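About Brilstead

Reading time: 6 minutes

Brilstead tests whether machines can do ordinary chores. We look at home chores such as clearing a table, sorting trash from things worth keeping, and putting a cable away. We also look at their cousins on the shop floor, such as picking parts out of a bin and packing a box. We write down what worked and what failed, and we give the results to the companies that build the machines and to the people who might buy them.

There are 16 of us. Most of us came from one of two places: robot engineering, or jobs where the chores were the work, including hotel housekeeping, warehouse packing and kitchen prep. We try to keep the two groups even. Engineers tend to think a task is finished when the object has moved. People who have cleaned rooms for a living will point out that the object was put down in the wrong place and the table was never wiped.

Can machines do chores yet?

Some of them, in some rooms, on some days. That is the short answer we give to everyone who calls.

A machine that does one thing in a fixed spot can be very good at it. Dishwashers and washing machines have been in homes for generations. On a factory line, an arm can place the same part in the same tray all night. The trouble starts when the thing to be picked up is different each time, or soft, or lying under something else. A kitchen table after lunch has all of that, and so does a packing bench at the end of a shift.

Our chore list has 143 tasks on it. Each one is written as a plain instruction, the way you would say it to a new coworker: "Throw out the wrappers." "Stand the bottle up." "Put the lid back on the box." As of our last full round, machines we tested could finish 10 of them well enough that our housekeeping people would have left the result alone. A larger group of tasks gets done part of the time. The rest are not close.

Paper cups are a good place to start explaining why. A cup is light, it slides, and it gives way when squeezed. A person who picks one up does not think about how hard to press. A machine has to be told, or has to learn, and the right answer changes when the cup is full. We have used cups in our tests from the beginning, and they still sort the good grippers from the poor ones quickly.

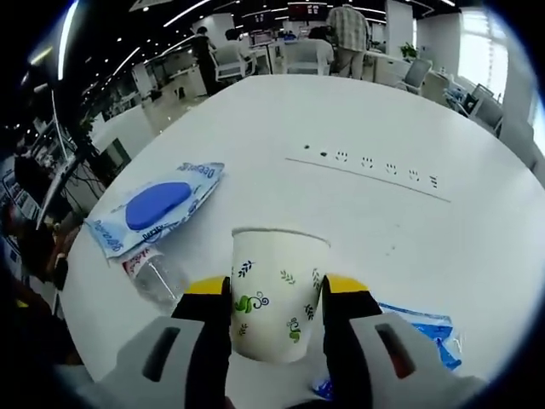
Wrappers are worse. A crumpled wrapper has no fixed shape, so there is no standard way to take hold of it. Clear plastic is hard for cameras to judge. Cables are hard in a different way: pull one end and the other end moves, and whatever was resting on it moves too. We score all of these separately, and we do not average them into one number, even when customers ask us to. A machine that handles cups well and cables badly may be fine for a break room and useless at an electronics bench.

How we work

We do the chores by hand first. Before any machine gets a task, our own staff does it with hand-held grippers, which have two fingers and open and close much as a robot's gripper would. This tells us a few things. If a person with good eyes and years of practice cannot do a task with two fingers, a machine with the same two fingers is not going to manage it either, and we mark the task as a tool problem. If a person can do it easily, and the machine cannot, the problem lies somewhere in how the machine sees or decides.

The hand-held work also gives us recordings that machines can learn from. We share these with customers under a plain agreement that covers who may use them and for how long.

Most sessions take place at ordinary tables in ordinary work areas. We tried a closed test room in our first year and gave it up. The lighting never changed, the floor was always clear, and machines that passed there failed as soon as they were moved somewhere with windows. Now we work with daylight coming in and people going by. The objects are things you can buy at a corner store or find in a desk drawer, and we replace them when they wear out. 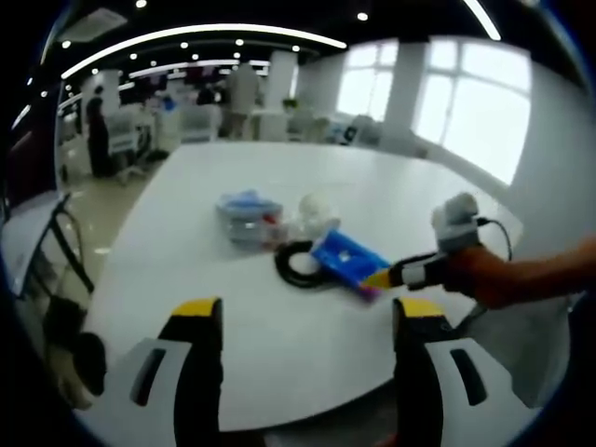

Hand-held grippers at the table, with a blue box, a coiled cable and a bagged bundle.

Every task gets run from more than one starting layout. We move things closer together, turn them, and stack them. A box resting partly on a cable is a different job from a box standing alone, and we list it as one. When a task goes wrong we record where it went wrong: finding the object, taking hold of it, moving it, or letting go. Letting go causes more failures than most people expect. Light items stick to the finger pads, and tall ones tip over when the fingers open.

What we offer

Chore trials. You send us a machine, or we come to you. We run the parts of the chore list that fit its purpose and write a report. The report has the scores, the video, and a page in everyday words for readers who are not engineers.

Workplace reviews. You have a job on your shop floor and want to know if a machine could take it on. We watch the job being done, break it into steps, and tell you which steps are possible now. Our most common finding is that a machine could do the middle of the job, while a person would still have to set it up and finish it. That may or may not be worth the money, and we will say which we think it is.

Hand-held recordings. We collect sets of everyday tasks to order, done by trained staff.

We do not build robots, sell them, or take a share of sales. Two of our past customers have asked us to leave a failed task out of a report. We said no both times. One of them is still a customer.

Where we came from

Brilstead began as a side project at Plolititz, a contract packing company that was thinking about buying robot arms for its gift box line. The sales videos looked good. The arms, when they were borrowed for a trial, could not handle tissue paper. The small team that ran the trial wrote up what they had seen, and other packing companies started asking for copies. We became a separate company two years later, and Plolititz remains a customer on the same terms as everyone else.

Our home chore work started with Dalivau, an assisted living operator. They wanted to know whether a machine could help residents clear up after meals. We told them it could not do so safely at that point. They have asked us to repeat the trial each August, and we do. The results have gotten better, mostly on cups and bottles. Wiping down a table with things still on it remains a weak spot.

We keep our scores in a system called Wi, which we wrote ourselves. Customers can log in and see every attempt made with their machine, including the bad ones.

Working here

We hire for two kinds of jobs. Test staff carry out tasks and run machine trials. You do not need a degree for this, but you do need patience and steady hands, and you should be comfortable doing the same small thing many times with care. Test engineers set up machines, look after the grippers and write reports. Both groups are paid on the same scale, and everyone takes a turn at the table.

Visits can be arranged for customers and for school groups in grades six and up. Please write ahead so we can plan the session around you. Groups are welcome to try the hand-held grippers. Most visitors start with a cup and move on to a cable.

Related pages

The chore list: how we choose tasks
Why soft packaging is hard to pick up
What a trial report looks like
Workplace reviews: questions from shop managers
Open jobs at Brilstead

Contact | Privacy | © Brilstead. All rights reserved. | Back to top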